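# Adley Apartment Starter Kit

The Adley kit furnishes the kitchen, bed and bath of a one-bedroom apartment in a single delivery. It is packed by Solberg for housing agencies, county programs and landlords who place tenants coming out of shelters, hospitals or temporary lodging. It is not sold in stores.

**Item number:** 3,917 in the Solberg catalog
**Price:** $800 per kit, delivered within the Vesbridge service area
**Ships from:** Tindusden warehouse
**Page updated:** Mar 7, 2019

## What is in the kit

Each kit comes in five boxes, numbered on two sides. Box 1 is the one to open the first night.

| Box | Room | Contents |
|---|---|---|
| 1 | First night | Sheet set, pillow, blanket, two towels, bar soap, toilet paper, shower curtain with rings |
| 2 | Kitchen | Two saucepans with lids, 10-inch skillet, baking sheet, can opener, wooden spoon, spatula, paring knife, chef's knife, cutting board |
| 3 | Kitchen | Four plates, four bowls, four mugs, four glasses, flatware for four, dish rack |
| 4 | Cleaning | Broom and dustpan, mop, bucket, dish soap, all-purpose cleaner, sponges, trash bags |
| 5 | General | Table lamp with bulb, wall clock, 12 hangers, laundry bag, extension cord, small tool set |

Bedding is sized for a twin mattress unless the order says full. The mattress and frame are separate items (see Options).

Colors vary with stock. Sheets are white or gray. Towels and blankets come in whatever solid color we have at the time, and we try to keep one color through the kit.

## Options

- **Twin mattress and frame.** Mattress arrives rolled. The frame goes together with the wrench supplied.
- **Full mattress and frame.** Allow two people for the carry if there are stairs.
- **Table and two chairs.** Ships flat. The chairs come assembled.
- **Child add-on.** Crib sheet or second twin set, two plastic cups and bowls, night-light.
- **No-knife kitchen box.** For programs whose house rules call for it. Write "NK" after the item number.

An option can be added to an order until the boxes leave Tindusden. After that it goes out as a second delivery and is charged as one.

## Delivery

We deliver to the apartment door, not the lobby. The driver needs a unit number, a working phone number for the caseworker or the tenant, and a note about stairs or a freight elevator. If the building needs a certificate of insurance before it will open the loading door, send us the request with the order. Managers in older Vesbridge buildings often ask for one and it can take two days to turn around.
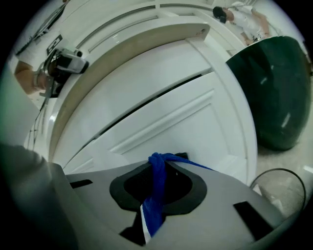

Most agencies have the kit delivered the day before the lease signing, so the bed can be made up before the tenant gets the keys. Others prefer the tenant to be there and unpack their own boxes. Either is fine with us — just say on the form who will be opening the door.

The five boxes together fit in the back of a minivan with the seats down. Agencies that pick up at Tindusden get a lower price. Ask for the pickup sheet when you call.

## Ordering

Orders go through an agency account. Tenants who have been told they qualify for a kit should speak with their caseworker, as we can't take individual orders by phone.

1. Fill in the order form with the item number and any options.
2. Give the move-in date, or the earliest date the unit will be open.
3. Send the form by email or fax.

We confirm by the end of the next business day. Kits in stock ship within three business days. July is our busiest month and lead times then can run to eight business days, so order early if you have several summer move-ins.

Standing orders are available for programs that place tenants every month. A standing order for five or more kits per quarter holds the price for a year.

## Returns and missing items

Check the boxes against the packing list inside the lid of Box 1. If something is missing or broken, tell us within 30 days and we will mail the item. There is no need to send the broken one back.

Unopened kits can be returned for full credit. Opened bedding can't be returned. If a placement falls through after delivery, many agencies simply move the kit to the next unit — the packing list has a line for changing the address, and we'll update our records if you send us a copy.

## Related items

- Adley Bath Box (towels, curtain, mat, wastebasket)
- Adley Kitchen Refill, for tenants moving from a studio to a family unit
- Adley Laundry Set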